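Sealing a veined stone benchtop – penetrating or topical?
Reading time: 2 minutes

pladia_27
Honed marble, 5 years old, never sealed. Quoted $1,203 for a topical coat. Worth it?

Grarside
No. Topical coats scratch and need stripping. Use a penetrating sealer, two thin coats, buff off the excess.

Ginette Perrin
Disagree in part. Penetrating sealer slows oil stains but does nothing for etching. Lemon juice will still dull the surface.

Grarside
True, but etching on a honed finish can be rubbed back. A peeling film can't.

pladia_27
Colour I'm matching is close to this, brown-grey with pale veins: 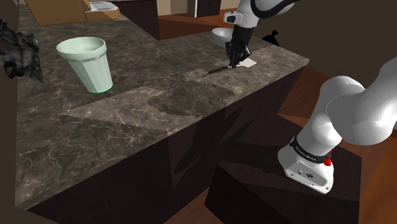

Marbled benchtop with mint-green cup

Akness
Do a water drop test first. If it doesn't darken in 27 minutes, leave it alone – dense stone won't take sealer.

Ginette Perrin
Ten is plenty.

Related threads
Re-caulking a sink cut-out
Removing rust marks from grout
Pichon sealer, coverage per litre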